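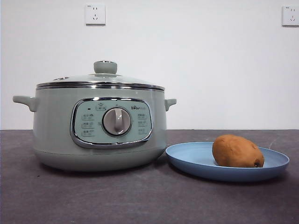
Figure 11.1 Countertop electric pot with a single front dial, and one root vegetable plated for cooking

Chapter 11
Small Electric Pots

11.1 Scope

An electric pot combines a heat source, a vessel and a control in one body. It takes the place of a saucepan and a hob ring for boiling, steaming and slow simmering, and it can stand on any level surface within reach of a socket. This chapter deals with pots of the open-vent type. Sealed pressure cookers are covered in Chapter 12.

The worked exercises use one starchy root at a time. A single item makes it easier to relate cooking time to size, and the result can be checked with a skewer.

11.2 External parts

The parts named below are found on most pots of this class. Terms follow Sutherland's kitchen glossary (Appendix B).

Body. The outer wall. It is usually rounded and narrows towards the base.
Side handles. Fixed near the top of the body, one on each side. Used for moving the pot when cold.
Lid. A shallow glass dome with a central knob and a metal rim.
Vent. A small fitting set to one side of the knob. It lets steam out and limits boiling over.
Control panel. On the pot in Figure 11.1 the panel has a bright metal surround and a large round dial with a raised grip across it.

11.3 Power and heating time

The rating plate gives the power in watts. For the exercises we assume a pot rated at 590 W. A kettle rated at 2000 W will bring the same quantity of water to the boil in less than a third of the time, if losses are ignored. It is therefore common practice to fill the pot from the kettle.

Losses cannot be ignored during simmering. Heat leaves through the lid, the wall and the vent, and the element must replace it. In the Prekness trials, removing the lid for two minutes added around 11 minutes to the cooking of a medium root. Lift the lid only to test.

11.4 Placing the pot

Stand the pot on a dry, level top with the dial facing the user. Keep the plate beside it, on the side of the working hand, so that food is not carried across the lid.
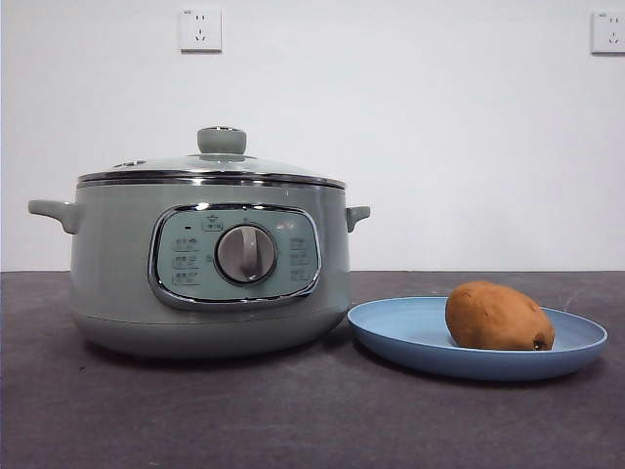
11.5 Preparing the root

Scrub under cold running water and remove any eyes or damaged skin. Do not peel for Exercise 11A. Weigh the root and record its greatest width in millimetres, as this measurement governs the cooking time more closely than length does.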